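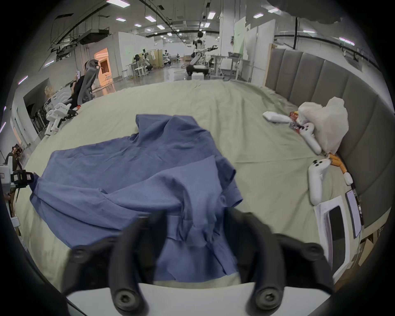 Planting a Native Hedgerow Along a Field Edge

A hedgerow on the edge of a pasture or hayfield slows wind, catches runoff and gives birds and small mammals a way to move between woodlots. The method below is the one we use on the farms under easement in the Stumham valley, most recently along the north side of the Rusu pasture. It is written for a landowner with hand tools and a few helpers. The example length is 200 feet.

Before you order anything

Read your easement or management plan. Many allow habitat planting without notice, but some ask for a letter first, and a few restrict anything that would block a recorded view. If the hedge will run along a property line, talk to the neighbor and agree where the line is. Keep the nearest row at least six feet inside it so you can get to both sides with a mower.

Call for utility marking even if you are only digging with a spade. Old farm water lines are often not on the map, so ask whoever farmed the place last as well.

Choosing plants

Pick shrubs that already grow within a few miles. In our area that means gray dogwood, arrowwood, chokecherry, nannyberry and American hazelnut, with an occasional hawthorn. Do not plant chokecherry where cattle, sheep or goats can reach it. The wilted leaves are poisonous to them. On the Rusu pasture we left it out completely and used more hazelnut.

Order bare-root stock in fall for delivery the following spring. A double row 200 feet long, with a plant every two feet in each row, takes 200 plants. Order 200 tree guards to go with them if you have deer or rabbits. Kazuhiro Kudo buys his through Zistwood and asks for the smallest size, which costs less and usually catches up with the larger stock by the third summer.

Preparing the strip

Start the August before planting. Sod is the main thing that kills young shrubs, and it takes months to clear properly.

Mow the strip as short as the mower will go. Rake off the clippings. Cover it with a heavy silage tarp, black side up, and weight the edges with fence posts or sandbags. Leave the tarp on until you are ready to plant. Check it after wind.

If you find thistle or bindweed along the edge, dig it out by hand before the tarp goes down. A tarp only sends bindweed sideways.
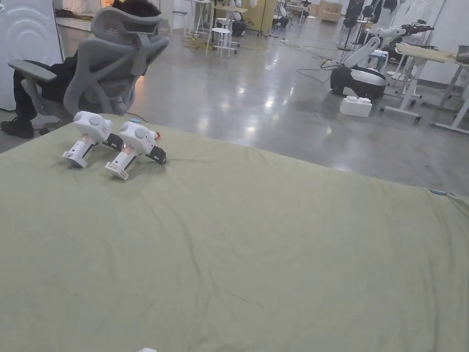 Vichien Kaewmanee disagrees about the tarp on wet ground. On the low end at Miltaslow it held so much water that the soil was still sour in April, and he now uses cardboard under wood chips there, laid in September and left to rot in place. It takes more hauling, he says, but you can plant straight through it.

Either way works on well-drained soil. If water stands in your strip after rain, use the cardboard.

Laying out the rows

Pull the tarp on a dry day. Set a stake at each end of the first row and run a string between them. Set the second string parallel to it, 36 inches away. Mark every two feet with a flag or a dab of marking paint. Shift the marks in the second row by a foot so that the plants are staggered.

Mix the species in groups of three or five. Single plants of a slow species tend to get shaded out by dogwood.

Planting

Keep the roots covered and damp from the moment the bundle is opened. A bucket with a few inches of water is fine for an hour or two. For longer, heel the plants into a shallow trench in the shade.

1. Open a slot with a flat spade, deep enough that the roots hang straight.
2. Set the plant so the old soil line on the stem is level with the ground.
3. Close the slot with your heel and tug the stem lightly. If it slides up, firm it again.
4. Water it in, even if rain is expected.
5. Put on the guard and push its stake in on the windward side.

Lay wood chips three inches deep over the whole strip, and pull them back a hand's width from each stem.

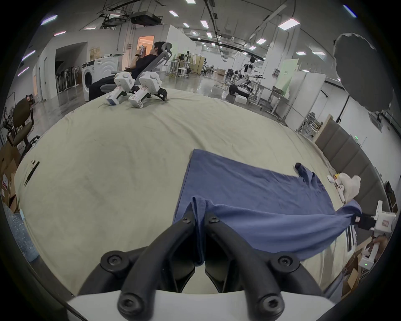
Blue cloth on the bed, with a white plush toy behind it.

The first two years

Water once a week in dry spells through the first summer. We do the rounds on Sunday before nine in the morning, with a tank on the back of the utility vehicle. A slow gallon per plant is better than a quick splash every other day.

Weed inside the guards in June and again in late summer. Grass growing up a guard is easy to miss and will choke the plant. Mow a strip on both sides to keep voles out of the chips.

Expect some losses. Replace dead plants the next spring with whatever species has done best close by. Hazelnut leafs out late, so scratch the bark before pulling one. If it is green underneath, leave it alone until July.

Take the guards off when stems begin to press against them. Clean ones can be stored flat and used again on the next row.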